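Plultcombe, November, rain coming sideways off the paddocks. Jordan Sugden had the ute half loaded by seven and still no key.

"Try the drawers," Graham Hebden said, from under his hat.

"Which drawers."

"The little ones. Mum's." 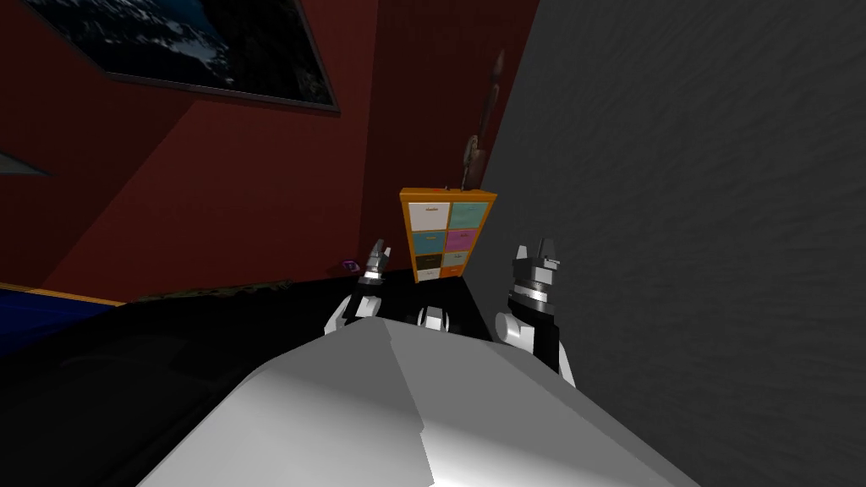
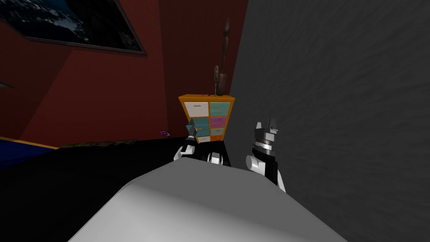
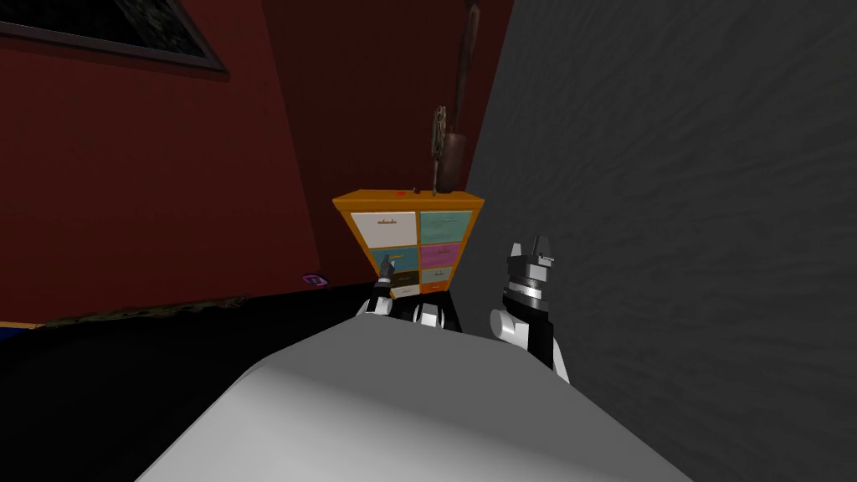

*The little orange drawers, three views.*

So. Drawers. First one, buttons. Next, string, a Verka matchbook, a bus ticket to Callitz nobody had used. Jordan tipped it all on the lino and went through it on hands and knees, quick, becuase the auction bloke from Naylor was due at eight and he charged for waiting.

No key.

"She never threw out a thing," Graham said. Not helping. Holding a mug.

"There's a receipt here for 159 dollars."

"What for?"

"Doesn't say. Just says Callitz, paid, thanks."

Graham put the mug down then. Took the paper and held it out at arm's length — he wouldn't wear the glasses — and read it for longer than it needed.

"That's the ring," he said.

"What ring?"

"Dad's. She told him she lost it in the dam. We drained the bloody dam, Jordan. Took us till dark."

Rain. The dog going off at something by the gate.

"She sold it?"

"Year of the drought. We had feed all that winter and I never asked how." He folded the paper up small, smaller, put it in his shirt pocket and did up the button.

Headlights on the drive. Jordan started shoving buttons back in, wrong drawer probly, didn't matter.

"What do I tell him about the key?"

"Tell him the drawers aren't going," Graham said. He had his hand flat on the top already. "He can have teh piano."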